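Trotano Street Kitchen Reopens After Pipe Break

Jan 7, 2023

TROTANO - The community lunch program on Shokri Street is serving again, seven days after a burst pipe soaked the pantry and shut the doors.

First meal went out at noon. Soup, bread, salad. Line was out to the bus stop by 11:30, according to program manager Manju Chaturvedi, who was handing out numbered tickets in the cold and didn't have long to talk.

"We lost the flour, the rice, most of the dry beans," she said. "The freezer made it. So we're eating a lot of frozen peas this month."

The pipe let go overnight in the wall behind the dishwasher. Water ran under the pantry door and got into everything on the bottom two shelves. City inspectors signed off on the repair yesterday afternoon, with one condition: the old shutoff valve has to be replaced by spring. Cost of that isn't known yet. Insurance is covering the wall and the floor but not the food.

Witoris Grocery, two blocks over, sent 240 pounds of dry goods to restock the shelves. Owner Pejman Naseri said more is coming if the kitchen needs it, though he'd like the pallets back this time.

During the closure most regulars were sent to the Tretivari Church hall, which put out sandwiches but has no stove. Chaturvedi said the hall was "a lifesaver" but it's a long uphill walk and some of the older folks just didnt make it. Phone calls went out to them this morning to say lunch was back on.

Menu will be short for now. No rice dishes, no baking untill the new oven cord is checked. Fresh produce wasn't hit, so salads and cold plates stay on the board every day, tomatoes included while the supply holds.

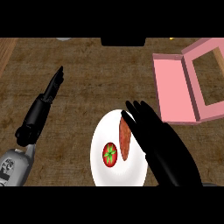 What To Know If You're Going

Lunch runs noon to 2. Doors open 15 minutes early, not before, the entry floor is still being sealed. Use the side door on the alley. Free, no ID, no sign-up.

Evening takeout bags are still on hold. Chaturvedi is hoping for next week but wouldn't promise it.

Donations of rice, flour and canned beans can be left at the side door durring lunch hours. No glass jars please. Clothing can't be accepted, there's no dry place to put it.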